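Prenton Center – Premises and Participant Safety Inspection
LGBTQ community services, Tirkel site
Date of inspection: Mon 17 January
Inspected by: Zhiqiang Liang
Site contact: Mwende Masanja
Previous report: Marin Nedeljković

Rating key
OK – meets the standard
MINOR – correct before the next inspection
ACTION – correct by the date agreed with the site contact
N/A – not applicable to this site

Scope: ground floor, upper floor, street entrance, rear exit, records room. The Ultcombe drop-in is inspected separately. The basement is leased to another tenant and was not entered.

SECTION 1. ENTRANCE AND STREET FRONTAGE

1.1 Street door closes and latches without assistance
OK. Closer adjusted after the last report.

1.2 Door viewer or intercom working
MINOR. Intercom audio is clear. Video shows a visitor's face only if the visitor is taller than the panel. Wheelchair users can't be seen. Lower the unit or add a second camera.

1.3 Exterior lighting covers door, ramp and bus stop side
ACTION. Fixture over the ramp is out. The youth group leaves after dark at this time of year and uses the ramp side. Replace lamp and log the date.

1.4 Signage follows the agreed policy
OK. The street sign gives the building name only. Program names are posted past the inner door. Some participants are not out at home or at work, and this arrangement was requested by them at intake.

1.5 Hostile graffiti, stickers or mail recorded and removed
MINOR. Two entries in the log since the previous report. Both have photos and a time. The second has no note of who was told. Complete the entry.

1.6 Mail opened away from the public counter
OK.

SECTION 2. OCCUPANCY AND EXITS

2.1 Posted occupant load visible
OK. 288 for the full building, 57 for the Pearce Room. Both placards readable from the door.

2.2 Rear exit clear on both sides
ACTION. Folding chairs stacked inside the door, cleared during the inspection. Same finding as last time. The chairs need a permanent place or they will come back.

2.3 Exit route avoids passing the front entrance
OK. Rear exit leads to the alley and then to Ultcombe Road. This is the route used if there is a disturbance at the front.

2.4 Exit signs lit, backup batteries tested
OK. Test record initialed by K.T. (Keith Treloar, building maintenance).

2.5 Fire extinguishers in date
MINOR. Upper floor unit is in date but the tag faces the wall. Turn it.

2.6 Evacuation plan includes participants who use mobility aids
OK. Evacuation chair at the head of the stairs. Three staff are trained. One has left since the training – add a replacement.

SECTION 3. RESTROOMS AND CHANGING AREA

3.1 Single-user restrooms available to all, with no gender marking
OK.

3.2 Locks work and can be released from outside in an emergency
ACTION. The lock on the upper floor restroom sticks in the closed position. Released on the third attempt with the emergency key. Take out of use until repaired.

3.3 Partitions in multi-stall restroom have no sight gaps
MINOR. Gap at the hinge side of stall two. Strip filler is acceptable.

3.4 Sharps container present, mounted, below fill line
OK. Mounted out of reach of small children.

3.5 Free supplies stocked in all restrooms
OK. Menstrual supplies present in all of them, including the one nearest the Pearce Room, which was empty at the last inspection.

SECTION 4. KITCHEN AND SHARED MEALS

4.1 Refrigerator at 40°F or below
OK. Log complete.

4.2 Food labeled with date received
MINOR. Donated dry goods labeled. Produce not labeled.

4.3 Cutting surfaces clean, no deep grooves
OK.

4.4 Allergen sheet posted for the Thursday meal
ACTION. Sheet posted is for an older menu. Remove it today and post the current one before the next meal.

4.5 First aid kit in kitchen
OK. Burn dressings restocked.

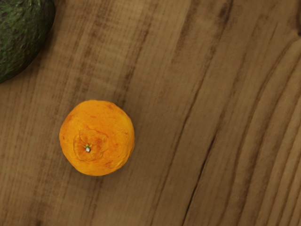
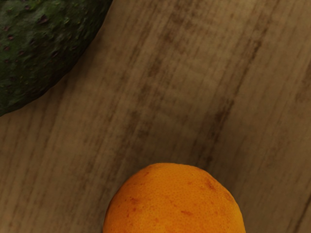
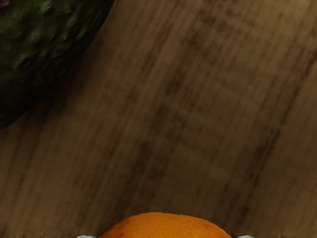 Fruit on wood, three views. Orange in the first.

SECTION 5. RECORDS AND PRIVACY

5.1 Intake files locked when the room is unattended
OK. Cabinet and room were both locked on arrival. Key held by the shift lead.

5.2 Database access limited to named staff
ACTION. The database holds 3,086 participant records. Access list includes one account for a former intern and one shared account called "frontdesk". Close both. Each user needs an individual login so that the access history means something.

5.3 Name in use and legal name stored in separate fields
OK. Mailing labels, sign-in sheets and phone scripts draw on the name in use. Legal name appears only on forms for outside agencies that require it.

5.4 Contact preferences recorded and followed
MINOR. Field exists. On the sample pulled, several records had it blank. Staff treat blank as "do not leave a message", which is the safe reading, but the field should be required at intake.

5.5 Sign-in sheets do not expose earlier visitors
ACTION. Sheet at the front desk is a running list. Anyone signing in can read the names above. Replace with single slips or a covered pad.

5.6 HIV and other health information kept apart from general files
OK. Separate cabinet, separate key.

5.7 Shredding done on site
OK. Bin about half full.

5.8 Photo consent
MINOR. Consent forms are on file for the January open house. The form does not say whether photos may go on social media. Add a line with separate boxes for print, website and social media.

SECTION 6. INCIDENT REPORTING

6.1 Written procedure for threats and harassment
OK. Current version is at the desk and on the staff drive. Both copies match.

6.2 Participants can report without giving a name
OK. Paper box in the hall, web form, phone.

6.3 Reports sorted by type, including bias motive
MINOR. "Verbal" is used for everything from a remark on the sidewalk to a direct threat. Split into at least two categories. Past entries don't need to be recoded.

6.4 Police contact made only with the participant's agreement, except where there is immediate danger
OK. Mwende Masanja described the procedure correctly without notes. Evening lead Syahrul Nugroho also did.

6.5 Emergency fund for safe transport home
OK. Up to 3,000 dollars a year, cash box and ride account. Receipts reconciled.

6.6 Panic button at front desk tested
ACTION. Button works. The alert goes to a phone number that is no longer answered in the evening. Change the number and retest on an evening shift.

SECTION 7. STAFF AND TRAINING

7.1 Background checks complete for staff working with minors
OK.

7.2 Two adults present at all youth sessions
OK. Rota checked for the current month.

7.3 De-escalation training within two years
MINOR. One person overdue. Booked.

7.4 Suicide prevention contacts posted and current
OK. Numbers were dialed during the inspection and all connected.

7.5 Lone working
MINOR. Opening shift is one person until the second arrives. Check-in call is made, but not written down.

ACTION ITEMS
1.3 Ramp light – Treloar
2.2 Rear exit chairs – Treloar
3.2 Upper floor restroom lock – Treloar
4.4 Allergen sheet – Masanja
5.2 Database accounts – Masanja
5.5 Sign-in sheets – Nugroho
6.6 Panic button number – Nugroho

Inspector's comment: 2.2 is a repeat finding. If it is found again it will be raised with the property owner. Items 5.2 and 5.5 carry more risk to participants than anything in Sections 1 to 4 and should be done first.

Site contact's comment: Accepted. For 5.5 we have ordered slips. The restroom in 3.2 has been closed and a notice put up directing people to the ground floor. – M.M.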